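Flokport recording kit: my verdict after 704 takes

I've been using the Flokport to gather keyboard examples for our learning system, and I'm rather fond of it!
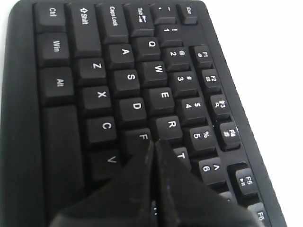
2 min read

The wrist view is the best bit – key legends come out crisp, even at a steep angle. Shame the fingers hide so much.

Saving is slow, though: 20 seconds a take, and Hằng Lục got fed up well before I did.

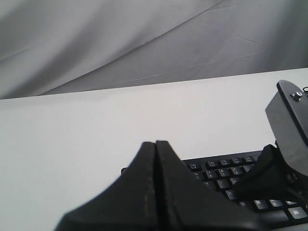
Fingers closed, keyboard behind.

Labelling is painless, and I binned 85 duds in one sitting.

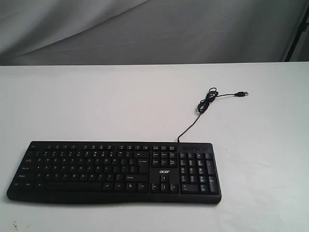
I'd still buy it again, but do wait for the September update.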